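Forum > Grippers and End Tools > Hand-held kits

Thread: Pandthorpe hand-held gripper kit, anyone using one for home tabletop work?

marlow_bench
I'm looking at the Pandthorpe hand-held kit for a small project, tabletop pickup in normal apartments. You hold the gripper yourself, do the task, and the camera on it records what the policy will train on later. I've got a Branitz setup now and the trigger is wearing me out. After a session my index finger is numb.

Pandthorpe wants a deposit before they'll ship a demo unit, so I'd like to hear from people who own one. Mostly interested in:

finger pads, how long they last and what they won't pick up
weight in the hand
whether support answers email

I don't care about the software. We have our own pipeline.

tolpuddle9
Had the kit since March. Pads are fine on cloth, boxes, soft stuff. Poor on anything thin lying flat. Cards, cables, a ruler. You end up dragging the item to the table edge and pinching it there, and then your policy learns to drag everything to the table edge.

Support answered me in two days, then went quiet when I asked for a drawing of the pad mount.

RTijani
We run five of these. I'm Rakiya Tijani, I do the collection side for a group working on tidying tasks. I'll try to answer in order.

Pads: the blue ones that come with it are the soft grade. We get up to 89 hours out of a pair before the tips start to glaze. After that they slip on plastic bottles. You can wash them with dish soap and get a bit more life, but I'd rather swap.

Weight: ours came in at 43 ounces with camera, battery and our own clamp. That's heavy if you hold your arm out. We do 20-minute blocks and switch operators.

Support: slow, but the people know the hardware. Ask for the mount drawing again and put the serial number in the subject line. That worked for us.

One of mine at a table:

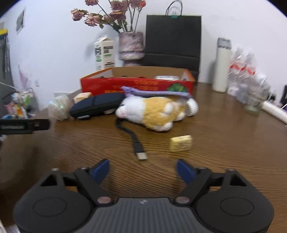
Pandthorpe kit, blue soft pads, jaws open. Plush toy and USB cable are next in line.

For tolpuddle9's point, look at that cable. It's flat and it runs out from under the toy's head. A new operator goes for the cable first and pulls the toy along with it. We tell them to lift the toy, set it on the bare wood, then go back for the cable and take it by the plug body. The plug is thick enough for the pads to get hold of. The flat part of the cable is a miss more often than I'd like.

The little yellow block to the right of it is an easy one. It stands up by itself with clear space around it.

marlow_bench
Thanks, that's useful. What's your miss rate on cables if you don't mind saying? And is that table typical for you? It's a lot busier than what I had planned. I was going to start with four or five objects on a plain surface.

RTijani
Out of 153 cable attempts last month, 73 were clean first grabs. The rest needed a second try or got thrown out. We keep the second tries and tag them.

Yes, that's typical. Flowers, shopping bag, bottles along the wall, whatever else is around. We only ask for a hand's width of clear table in front so there's somewhere to put things down.

kerfline
I'm going to disagree with most of this thread. Less than half clean on a USB cable is a bad number and I wouldn't blame the operators. The soft pads are the wrong part. They fold at the tip when you press down on a hard table, so you lose the last bit of reach exactly where a flat object is. I put Kocsis pads on mine (the ones with the thin lip) and cables stopped being a problem.

They do mark soft wood. Put a mat down.

tolpuddle9
Can't put a mat down if the whole point is other people's tables.

kerfline
Then don't press so hard.

RTijani
We tried the Kocsis lip pads. They were better on cables, yes. They were worse on the plush toys. Curly fleece catches in the lip when you open the jaws, so the toy hangs on for a moment and then drops somewhere you didn't put it. For a policy that has to release things neatly that was worse than missing a cable. If your objects are all hard, I'd go with kerfline's choice.

There's also the question of what goes on the robot at the other end. Whatever pads you record with, you need the same ones on the arm. Kocsis doesn't make that mount for our arm yet.

marlow_bench
Kocsis lists a Branitz mount and that's it, as far as I can see. So I'd be recording on a Pandthorpe body with Kocsis pads and running on a Branitz. Seems like asking for trouble.

damilola_t
Damilola Tamuno here, I repair these for a couple of labs. Some notes from the bench, no opinion on pads.

The black linkage arms hold up well. I've replaced one, and that unit had gone down a flight of stairs.

The pivots are where play shows up first. Close the jaws, hold one pad and wiggle the other. If you can feel a click, tighten the pivot a quarter turn and check again. Don't use thread locker, it gets into the bushing and then the jaw closes unevenly.

The small screws on the body work loose. Check them every week. I keep a bag of spares and so should you.

The ribbed center plate comes off for cleaning. Fleece and hair get in behind it. If your jaws feel gritty, that's where to look before you write to support.

Unplug the battery before any of this.

marlow_bench
That's the kind of thing I wanted. How's the trigger on the Pandthorpe compared with the Branitz?

damilola_t
Longer pull, lighter spring. Easier on the finger over a day. Some people don't like it because the first part of the pull does nothing. You can take out most of that dead travel with the set screw under the grip. Quarter turns again.

pell_and_co
Has anyone looked at Prerkari? They don't sell you a kit, they send operators with their own grippers and you get the recordings. Priced per accepted episode. We used them for one round and it was fine. Less to maintain.

kerfline
Fine how? Did you get to see the rejects?

pell_and_co
No. You get the accepted ones and a count of the rest.

kerfline
That would be a no from me. The second tries are worth having. RTijani just said they keep theirs.

pell_and_co
Depends on what you're training. We wanted clean demos and we didn't want to buy five grippers and a bag of screws. The homes were real homes, the objects were mixed, the labels were right when we spot-checked. I'd use them again for a first pass.

RTijani
I have nothing against Prerkari, but check what camera angle you'll get. On ours the camera sees both pads and the table right past them the whole time. If their grippers carry it differently the recordings won't mix with your own.

Also check for blur. If you swing the gripper fast, things at the side of the view smear. Look at the bottles on the right in my picture. It doesn't matter when the item you want is in the middle, but we slow people down on the approach. Shutter setting is in the second menu on the Pandthorpe. The default is too slow for indoor light and the manual doesn't mention it.

tolpuddle9
Second menu? I've had this thing for months and never found a shutter setting.

RTijani
Hold the side button until the light changes, then press it twice. It may depend on firmware. Ours were all updated before we started.

tolpuddle9
Found it, thanks. Mine was on auto.

marlow_bench
OK, paid the deposit. Demo unit is supposed to ship 14 Oct 2019. Plan is the blue soft pads to start, one set of Kocsis lip pads for comparison on hard items only, and both pads on the same tables so I can compare. I'll start with fewer objects than RTijani and work up.

kerfline
Do the cables first. You'll be ordering more lip pads.

damilola_t
Check the screws when it arrives. Two of the last three I opened out of the box had one loose.

marlow_bench
Will do. Does anybody know the driver size? The listing just says "tools not included".

damilola_t
2 mm hex on mine. Older bodies had Torx, T8 I think. Send me the first four digits of the serial and I can tell you which.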